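Notes on detention records, December

I have gone back to the Bunder district files, mostly to fix the way I count arrests. The register I inherited starts in 1993 and records one line per report. A person detained twice gets two lines. A person reported by two sources also gets two lines, and the old format has no field to tell those cases apart.

I checked 500 lines by hand. Of these, 71 were the same arrest entered more than once, usually under a different spelling of the family name. Sandhu and Pirnari, the two villages with the most entries, accounted for nearly all of them. Spelling in both places changes with whoever filled in the court form.

The rule I use now is simple. Two lines are merged if the given name, father's name and village match and the arrest dates are no more than eight days apart. Anything looser goes in a separate sheet and stays there until a family member or lawyer confirms it.
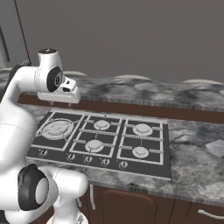
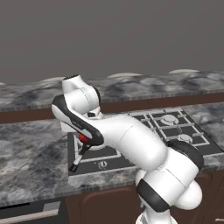
*Robot arm over a gas cooktop, two renders.*

The charge field is a bigger problem. The prison at Trornora lists "public order" for most detainees, including people who were later tried on other counts. I have stopped copying the prison's wording into the charge column. It goes in a notes column, and the charge stays blank until there is a court paper.

Release dates are worse. Bail, transfer and release share one code before the form was revised, so I can't give a figure for average time held in the early years. I took the old chart down.

Next is the transfer list. The page numbers are out of order and two pages look like copies of each other.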